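How to Read a Defense Budget Request Without Losing Your Whole Weekend

Last updated: Friday, March 11, 2022
40 shares | 2 comments

Pour yourself something warm and start with the summary tables, because the full request can run well past 100 pages and you really don't need them all! Find the line for the program you care about, then write down last year's figure beside this year's (I like a pencil for this).

Next, check whether the money is for research, purchase or upkeep. They sit in separate chapters, and a program can shrink in one while it grows in another.

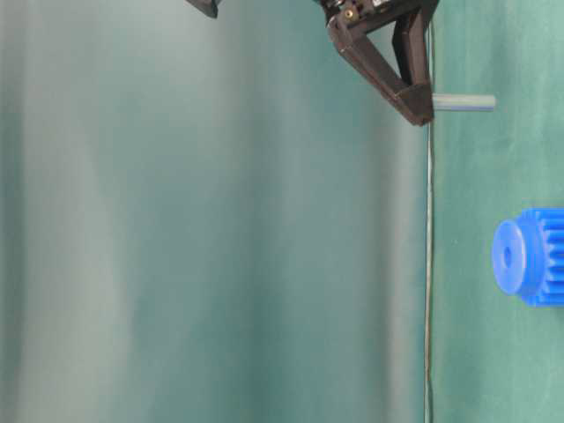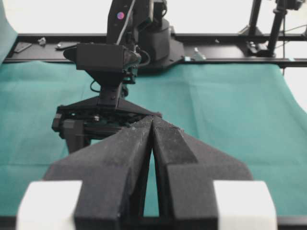

Once you have your two figures, adjust the older one for inflation before you compare them, and keep a note of which table each came from. You'll be glad of it when the revised request comes out.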